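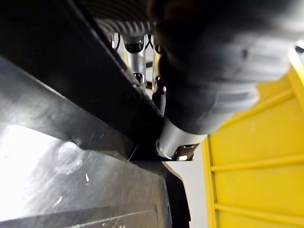
Silver collar, dark bracket.

By Ursina Hollenstein
October
4 min read

Regula Plattner did not believe in meaningful tattoos. She had met too many people with a compass on the forearm who couldn't find the bus station.

So when Sheyla said the woman at Marchuk could look at your bare arm and tell you what belonged there, Regula asked what it cost.

"Six hundred. But you don't pick it. She picks it."

"I bet she does."

She went anyway, at 5, after work. Marchuk was two chairs and a radiator above a shoe repair place. Nilmini Mollah held her wrist, turned it over once, and went to wash her hands.

"Well?" said Regula.

"You've had one removed."

"Anyone could see that. It's a scar."

"It was a name."

"It's always a name."

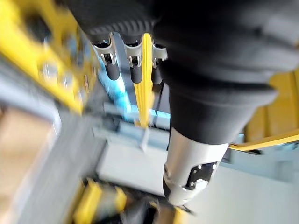
Clips below the ribbed cuff.

Nilmini dried her hands finger by finger. "I wouldn't put anything there."

Regula waited for the rest of the pitch, the bigger piece, the better shoulder. She had her answer ready. Nilmini was already putting the caps back on the ink.

"What do I owe you?"

"Nothing. I didn't do anything."

Regula stood on the stairs with her sleeve still rolled up. It had to be a trick, and she went through it twice looking for the part where the money changed hands. Then she went back up and knocked.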